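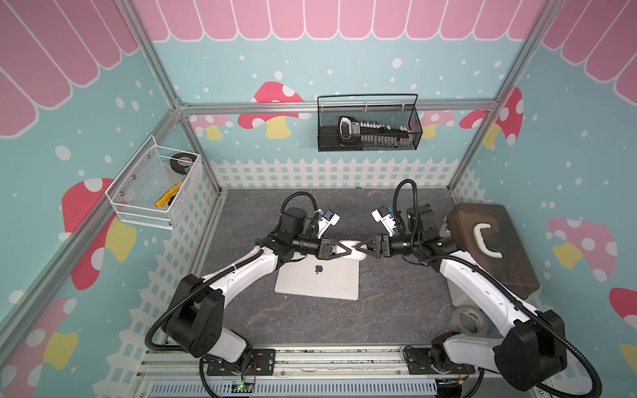 My mother believed a room should be finished before anyone was allowed to be happy in it. I grew up among bare plaster and sample cards, and I have been making up for it ever since by wallpapering things that didn't ask to be wallpapered. So when we took the house on Ketlow Road and I was told the small back bedroom could be "whatever you like," I think the people saying it pictured a gray. I was thinking more along the lines of a pink scalloped awning over mushrooms with spotted caps, with a picket fence along the bottom, and a wire basket hung in front of it with a socket wrench inside, so that visitors would understand a serious person lived here.

Grown adults get nervous around pattern. I've noticed it at dinner. Say you're painting the hall white and people nod and pass the bread. Say you're papering it with pheasants and somebody puts down a fork and asks about resale value. I have lived in this house for four years and have no plans to sell it, but apparently a future stranger with strong feelings about pheasants gets a vote.

My friend Hinata Kuroda, who has the plainest apartment I have ever sat in, calls this my second childhood. I told her I'm still working through the first one. Her walls are the color of the inside of an envelope. She says it rests the eyes. I lasted an hour and a half there last winter before I started reading the back of her cereal box for stimulation.

The trouble with pattern, I'll admit, is hanging it. I bought nine rolls for the back bedroom at 20 dollars each, which felt like a bargain until I learned what "drop match" means. It means you buy two more rolls. It also means that if you start slightly crooked in the left corner, by the time you get around to the door everything is walking downhill. Mine walks downhill. I've hung a coat over the worst of it.

I did get a quote from a professional first. Minoru Yagi came out, looked at the ceiling line for a long time, and breathed through his nose. He wanted 1513 dollars for the room, with the old paper stripped. I said I'd think about it. He said, very kindly, that people usually called him back after they'd tried it themselves, and that the price would be the same. I think that's the most polite threat I've ever had.

The stripping took me two weekends. Under the paper was more paper, a brown trellis, and under that a sort of mustard plaid that someone must have stood in front of and loved. I kept a square of the plaid. It's in the kitchen drawer with the takeout menus and the key that doesn't open anything.

Paste is its own subject. You mix it, it goes lumpy, you mix it again and tell yourself the lumps will flatten out. They don't. There's one near the light switch the size of a lentil, and everybody who walks in touches it. My brother-in-law touched it twice.

Anyway, the room is up, crooked and loud, and I've been drinking my coffee in it every morning. Hinata came by and stood in the doorway for a bit. She said, "Well, it's certainly on the walls." Then she stayed until dinner, and I caught her looking up wallpaper borders on her phone – just borders, she said, for the inside of a closet, where it wouldn't show.

The bathroom is next. I've sent away for samples and about half of them have birds on them. I haven't called Mr. Yagi yet, but I did find his card and put it on the fridge.

Contact | © 2022 | Back to top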